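Thread on visiting researcher stays in comparative law, from someone who has now done two. Mostly logistics. 1/8

My second stay was five months at the Jurel Institute, hosted by the chair of Pramila Thakur. Topic: burden of proof in hospital negligence claims, two jurisdictions, 114 decisions read in full. 2/8
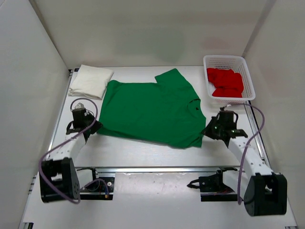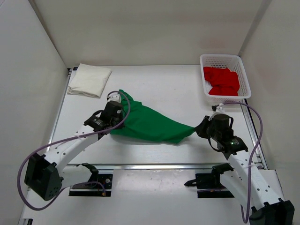 Green shirt, two views.

Get the invitation letter before you apply for funding. The Trudier grant office will not open a file without one, and the letter has to name the host, the dates and the desk. Mine left out the desk. It cost me three weeks. 3/8

Library access is separate from building access. Ask for both in the same email. The reading room at Flitwood holds the older court reports in print only, and closes at 5. 4/8

Translation: I budgeted for 20 decisions and needed far more. Headnotes are not enough if your question is about procedure. The useful part is usually buried in the reasoning on costs. 5/8

Getachew Alemayehu shared his coding sheet for expert testimony, which I adapted. Two columns I dropped: court size, length of hearing. One I added: who appointed the expert. 6/8

Housing: the Manalastas guesthouse takes visiting scholars for up to six months. Deposit is 200, returned by bank transfer after checkout. Apply by August for the winter term. 7/8

Draft of the paper goes to the host chair first, then to the workshop list. Comments on the appointment question are welcome, especially from anyone working on civil law courts. 8/8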